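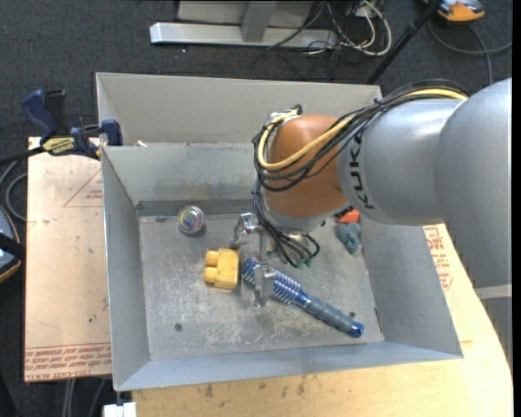 The quote for a picking cell usually begins with the arm, and the arm is the easiest line to get right. Its price is known, its payload is printed, and the vendor will hold the figure for a quarter. The lines under it cause the trouble. At Tarkham, where Princess Agbayani plans equipment spending for the returns floor, the first draft budget gave the robot a full page and the cabling one line. The black cables strapped over the forearm of a KUKA, with a thicker yellow one running alongside and more hanging in a tangle under the wrist, are a fair picture of what that one line has to cover. Each has a length, a bend limit and a connector, and each will wear.

Agbayani now splits every request into what is bought once and what is bought again. Arm, controller and base go in the first group. Fingers, cables, connectors and bins go in the second, with a replacement interval written beside each. Where the supplier has no interval to offer, she enters 12 months and corrects it later.

**Test parts**

Returns work is mixed work. A cell that handles cartons all day may do poorly with a hairbrush, and a vendor demonstration will seldom include one. Tarkham asked two bidders, Vultex and Marquez, to quote against the same list of 41 items, some hard, some soft, some transparent. Vultex priced a single gripper for the full list. Marquez priced two, plus a tool changer, and came in higher. The comparison took longer than planned - the bids did not define a completed pick in the same way, and the definition had to be settled before the numbers meant anything.

Her advice is to write that definition into the request itself. State where the item starts, where it must end up and how many attempts are allowed.

**Floor and labor**

Space is often budgeted as the footprint of the base. The working figure is larger. It includes reach, guarding, the bin stand and a path for whoever clears a jam. Tarkham reserved 651 square feet for two cells and gave up a packing bench to get it.

Labor is the other short line. Milley, the integrator on the project, charges for setup by the day and for changes by the hour. Agbayani carries the hours as a separate item, with its own approval, so that a new bin size does not draw on the spares money.

The purchase order is still open. Marquez has been asked to requote without the tool changer, and Vultex to list its finger replacements by part number.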